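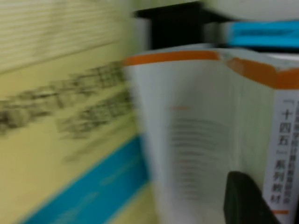

Search this site Enter keyword Go

In February the council of Gratby voted to close the night clinic, and the anger has not gone down. Yvonne Whitlock, who leads the opposition, says the mayor never read the 86 letters sent by nurses. 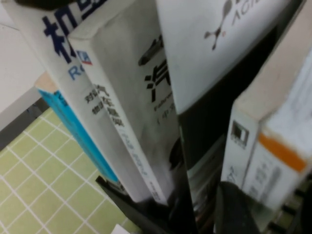

Books standing in a tight row, one with a white spine.

Mayor Bent Overgaard answers that the clinic saw only 16 patients in a usual week – a number the nurses do not accept. He told me he would make the same choice again.
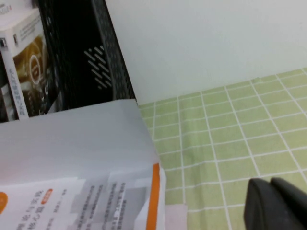
His party is less sure. Two members already asked for a new vote, and in the Hedlund district 406 people signed for it. The council meets again on Monday.

249 shares 16 comments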